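Teaching by Repetition: Inside the Dorkitstead Picking Program

On a weekday morning at the Dorkitstead laboratory, work begins with a task that most visitors consider too simple to study. An arm reaches into a bin, takes hold of an object and moves it to a second bin. The attempt is recorded, labelled and stored, and the arm goes back for another.

The program, known as Clullorik, was set up to gather examples for a learning system that will one day sort returned and donated goods. Its staff do not write rules for each object. They collect a large body of attempts, good and bad, from which the system is expected to form its own sense of where to place its fingers. The present target is 600 attempts for every group of household items, and the program has so far completed 9 groups. 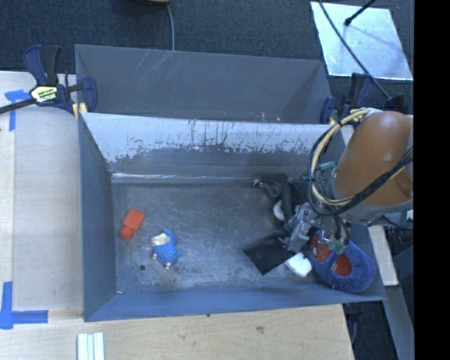 The choice of objects has occupied the program more than any question of machinery. Early collections relied on boxes and tins, which were easy to grasp and gave high scores that meant little outside the laboratory. The current groups are deliberately mixed. Soft goods are placed with harder shapes, so that a pair of blue slippers with a red interior may share the bin with a small plush-like figure and a flat black square lying at an angle. Items gathered at one end of the bin are of particular value, as the gripper must come down close to the sloping wall and choose among neighbours that overlap or nearly touch.

Each session follows a written plan. The operator tips in the items, notes the arrangement and guides the arm through the transfer. Failed grasps are kept. In the first months they were discarded, a practice the program now regards as its most costly error, and 106 sessions had to be repeated once the policy was changed.

Labelling is carried out by a separate team at Haruna, which receives the recordings at the end of the day. Reviewers mark the moment of contact, the moment of release and any slip between the two. Where two reviewers disagree, a third decides – a slow arrangement, but one that has greatly improved the consistency of the records.

The storage and release of the material is managed under an agreement with Sustance, the program's funding partner. A first portion of some 200 sessions is to be made available to universities in February, together with the session plans and the labelling guide. Further groups, including kitchen goods and children's clothing, are in preparation.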